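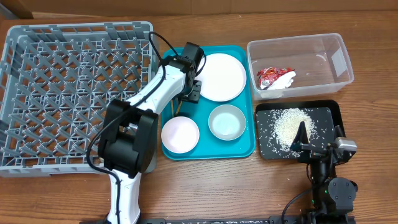
Mallville Household Chores Project
Progress report to the Prokov fund
Prepared by Jolán Szénási, 7th January

Period covered: August to the end of the year

1. Summary

The grant pays for one question to be answered at the Pastthorpe workshop: which everyday kitchen chores can a pair of table-mounted arms do today without a person stepping in, and which can they not. We have now worked on 6 chores. Two of them, moving crockery from a tray to a dish rack and clearing packaging off a table, are good enough that we would be willing to show them to a visitor. The other four are not. Spending is in line with the plan and we are not asking for any change to the total.

2. Work done

We logged 1,263 attempts in the period against a target of 3,000 for the whole grant. That is behind where we meant to be. The first weeks went on getting the two arms to work on the same table without getting in each other's way, and no attempts from those weeks have been counted.

Crockery. Bowls are now picked up and set in the rack reliably when they stand apart from one another. Plates are harder. A plate lying flat on a tray gives the gripper very little to hold, and most failed attempts end with the plate being pushed along instead of lifted. Helmut Kasten has changed the approach so that the arm tips the plate up against the rim of the tray first. This is slow but it works more often than it did.

Cutlery and chopsticks. Spoons and forks go well enough. Chopsticks roll, and when two lie close together the gripper tends to take both or neither. We have decided to count picking up the pair together as a success, as most people clearing a table would do the same.

Rubbish. Wrappers and other light packaging are easy to grip and hard to let go of cleanly. Crumpled film sometimes clings to the finger and comes back out of the container with it. A short shake before the arm withdraws has dealt with most of these cases.

Loose food. Gathering up dry rice is the weakest of the chores. The scooping finger will shift the bulk of a pile, but grains escape over the rim of the tray and end up on the table, and we have no good way of fetching them back. Tzu-hsuan Sin has tried smaller scoops and a lower approach. Smaller scoops spill less and take far longer. In its present state this chore still needs a person with a cloth afterwards, and we score it as not done.

Wiping down and stacking. Both were started late in the period. There is too little to report.

3. What this means for the question

A machine can do parts of clearing up after a meal. It cannot yet do the whole job. The single steps are better than we expected when we applied, and the joins between them are worse. An arm that has put a bowl away correctly will then carry on as though a plate it has knocked askew were still in its first position. A person notices and corrects this without thinking. Ours usually has to be stopped.

Speed is also a difficulty. Even on its good days the system is a good deal slower than one of us doing the same table by hand. We do not regard this as a failure at this stage, but it should be borne in mind by anyone reading the success rates by themselves.

4. Problems and changes

Cables. The cable at the gripper caught on the rack several times and pulled a connector loose. Jenő Oláh has rerouted it with more slack and we have had no further stoppages from this cause.

Software. The planning software, which we call Simon, was rewritten in part so that both arms can be given tasks at once. Gergely Vincze expects to finish the remaining work on it in the next period.

Scoring. Two people scoring the same attempt did not always agree on what counted as finished. We now have a written rule for each chore, and the earlier attempts have been scored again under it.

5. Next period

Crockery and cutlery will be run together as one task from start to finish, with no reset between steps. Work on loose food will continue with a wider scoop and a tray with a higher rim. Wiping down will get a proper set of attempts. If stacking shows no improvement by the halfway review we propose to drop it and put the hours into plates.

6. Spending

Parts came in slightly under the estimate and staff hours slightly over. A full statement is attached separately. We would be glad of a decision on the spare gripper requested in our last letter, as the lead time from the supplier is long and the present one is showing wear on the fingertips.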